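Zeltulberg lab records computer repair work to train robot arms

By Tülin Yazıcı

ZELTULBERG — Old desktop computers are getting a second career at a workshop on the edge of town, where a small company called Ekum is using them to teach robot arms how to put parts into a machine.

The company said Monday, February 3, 2025, that it has recorded 700 full runs of its assembly tasks and will keep recording through the spring. Each run is one attempt by a person, steering an arm by hand control, to pick up a part and put it where it belongs. The recordings are then used as examples for a learning system that is meant to do the same job without anyone at the controls.

Itziar Lorente, who leads the recording work at Ekum, said the team picked desktop computers for the project on account of the mix of jobs inside them. A memory module has to be lined up with its slot and pressed down evenly. A processor has to be set into its socket without sliding. Cables bend and get in the way.

"A person who has built a few computers does these things without thinking much about them," Lorente said. "We want the arm to see how that looks from where the arm is. A video of somebody's hands doesn't give us that."

The workshop is in the Prikau district, in a former print shop that Ekum has leased since October. The computers come from Abdella, a local reseller that takes in used office equipment. Abdella sorts out the machines that are too old to sell and sets them aside for the lab. So far it has handed over 25 of them, in several sizes and from different makers.

The variety is part of the plan, Lorente said. In the first weeks the operators worked with only one model of computer, and the system they trained on those recordings did fairly well with it. When a different case was put on the table, the arm reached for places where the old board had been. The team then went back and started changing machines more often.

Operators now work in two-hour shifts, with a change of computer at the start of each one. Before every run, the loose parts are put into a printed plate that keeps them upright so the gripper can reach their edges. The operator moves the arm over the plate, closes the gripper on a part, carries it to the computer and lowers it into position. The arm's joint positions and the camera views are saved together, along with a short note on how the run went.

Failed runs are saved too. A dropped part or a crooked grip is marked as such and kept in a separate group. Lorente said the group is useful for teaching the system when to stop and try again, though the company has not yet decided how much of it to use. Runs in which an operator misses the part, backs off and then gets it on a second try are kept with the good ones.

The processor has been the slowest part to record. It is small and flat, and it can turn slightly between the fingers when the gripper closes. Operators are told to pause after each pickup and look at the camera view from the gripper before moving on. If the chip sits badly, they put it back in its holder and pick it up again. Around 100 of the runs so far are processor runs, fewer than the team had wanted by this point.

"It's a slow day when you're on processors," Lorente said. "People get through a lot more memory modules before lunch. We rotate so that the same person doesn't get stuck with it all week."

The printed plates have gone through several versions. The first held parts too tightly, and the arm would lift the whole plate along with the part. A later one had holders so wide that modules leaned over. The lab prints new plates on site, and Lorente said a new version can be on the table by the next morning if the change is small.

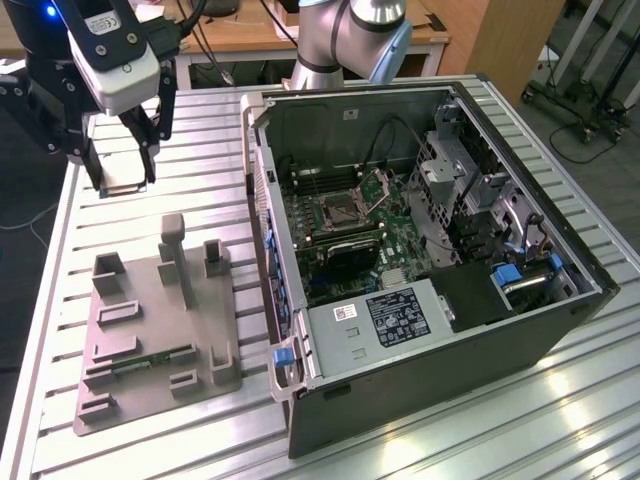
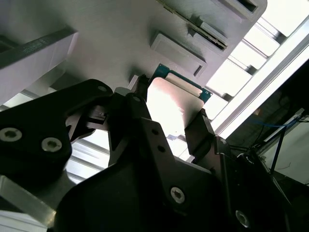

New operators spend their first days on practice runs that are thrown away. They start by moving blocks from one side of a table to the other, then move on to memory modules, and are given processors only after a senior operator has watched them work. The company has hired most of its operators from the repair trade and from a technical college nearby. Some work mornings only and study in the afternoon.

The pay is by the hour and does not depend on how many runs are saved. Lorente said that was settled early. In a short trial last fall, operators were given a daily target, and the recordings from that period turned out to be hurried, with many hard stops and sudden turns of the wrist. Most of them were left out of the set.

"You could see it in the data," she said. "The system copies whatever you give it. If the person is rushing, the arm rushes."

Checking the recordings takes nearly as long as making them. A reviewer plays each one back and confirms that the note matches what happened, that the camera views line up in time, and that nothing is missing from the start or end. Runs with a gap in any camera view are removed. The reviewer also writes a one-line description of the task in everyday words, such as "put the memory module in the slot nearest the socket," which the learning system is given together with the recording.

Lighting has been a nuisance. The print shop has large windows, and on clear mornings the metal tops of the processors throw back enough light to wash out parts of the view. Ekum looked at covering the glass, then decided to leave it alone for most shifts. Lorente said a repair shop or a recycling plant would have changing light as well, and the system will have to deal with it. A smaller number of shifts are recorded with the blinds down so the two can be compared.

Ekum does not plan to sell robots. It hopes to license the trained system to firms that refurbish computers, where workers often spend a large part of the day moving memory from one machine to another. Abdella has agreed to be the first to try it, on a single bench and only for memory modules. A date for the trial has not been set.

The reseller has its own reasons for taking part. It gets more old office machines than its staff can open and check, and many are sent for scrap with working parts still in them. Under the agreement with Ekum, parts that still work after the recordings are done go back to Abdella, which tests them again before selling any.

Parts do wear out. Contacts on the memory modules get scratched after many insertions, and the clips on some of the older boards have snapped. Worn pieces stay in use for as long as they still fit, and broken ones go into a bin for recycling. The lab keeps a log of which module was used in which run so that a damaged part can be traced later.

The next round of recordings will add power cables and case fans, two items the operators have asked to put off. Cables in particular are hard to hold in the same way twice, and the present gripper fingers may be too wide to reach some of the plugs. A narrower pair is being made and should be ready for testing in a few weeks.

Ekum is also looking for more operators for the afternoon shift in Prikau. No experience with robots is required, but applicants will be asked to take apart a desktop computer and put it back together by hand.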